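# Ferketine Tabletop Storage: Mesh Shelf Unit and Yellow Basket

Set reference 436. Supplied by Skustix.

The Ferketine tabletop set consists of a two-board shelf unit and a shallow plastic basket. The two parts are sold together or separately. The set is intended for kitchen worktops, play kitchens, classroom tables and shop counters where small goods need to be kept visible and within reach.

## Shelf unit

The frame is black metal rod. The back and both sides are closed with square wire mesh, and the front is left open for loading. Two light wooden boards are fitted. The lower board is the base of the unit and sits flat on the table. The upper board is carried by the frame and leaves a clear bay between the two.

The mesh stops fruit, tins and small boxes from rolling off the sides or dropping behind the unit. It also lets light through from a wall or window behind, so the lower bay does not need a lamp in normal use. Contents can be checked from either side without moving the unit.

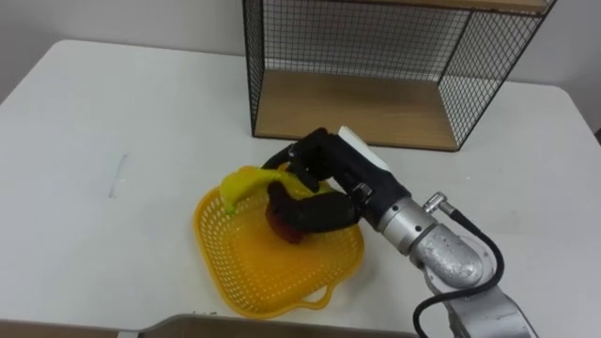

Place the unit on a level surface with the open side facing the user. Leave enough table in front of the lower board for the basket to be set down and turned. On narrow worktops the basket can be kept to one side. Wall fixing is not required for table use. Where the unit is to stand in a passage or beside a door, use the Gerlach wall clip (ordered separately), which passes over the rear frame rod and takes a single screw.

Do not place the unit on a hob, a radiator cover or a draining board. The boards are not suitable for standing water.

## Basket

The basket is yellow plastic, shallow and roughly square, with rounded corners. The sides are perforated with rows of small openings and the floor is solid. Crumbs and soil from vegetables therefore stay in the basket and do not fall on to the table, while air can still reach the contents through the sides.

There are two looped handles, set on opposite corners. Carry the basket with one hand on each loop. It may be lifted by a single loop when empty. When loaded it will tip towards the free corner, and round items will move.

Low sides make the basket easy to reach into, but they limit how high it can be filled. A single layer is recommended. Long items such as bananas may be laid over the rim if they do not fit flat, with the heavier part kept inside.

## Loading

- Apples, tomatoes and other round items: basket floor, single layer.
- Bananas: on top, or on the table beside the basket.
- Jars and tins: lower board, tallest at the back.
- Light packets: upper board.

Play food may be stored in the same way. For sorting exercises, start with the basket in front of the unit and the lower bay clear, then move one item at a time. The bay is open across the front, so items can be placed from the left or the right.

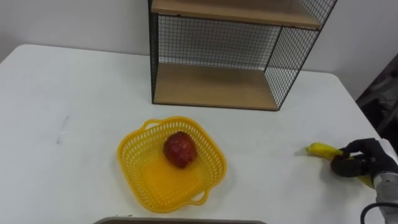 Heavy goods should go on the lower board, where the table takes the weight directly. The upper board is for light goods only. If the unit rocks after loading, remove everything, check that the base board is flat on the table and begin again from the bottom.

## Care

Wipe the boards with a damp cloth and dry them at once. Do not soak them. The mesh can be cleaned with a soft brush, working from the inside outwards; a stiff brush may mark the black finish. Wash the basket by hand in warm water with ordinary washing-up liquid. Dirt collects in the side openings and is best removed with a small bottle brush.

Scouring powder will dull the floor of the basket. It does not affect use, but the finish cannot be restored.

## Ordering

| Item | Reference | Pack |
|---|---|---|
| Shelf unit with basket | 436 | One set |
| Shelf unit only | 359 | Single |
| Basket only, yellow | 160 | Pack of 4 |

The Gerlach wall clip is listed under fixings. Baskets in the Zekari range have a deeper side and are not interchangeable with reference 160.

Replacement boards are available for the shelf unit. State upper or lower when ordering. Mesh panels are not sold as spares, and a unit with a damaged panel should be returned complete. Orders received by noon on Friday are packed the same day.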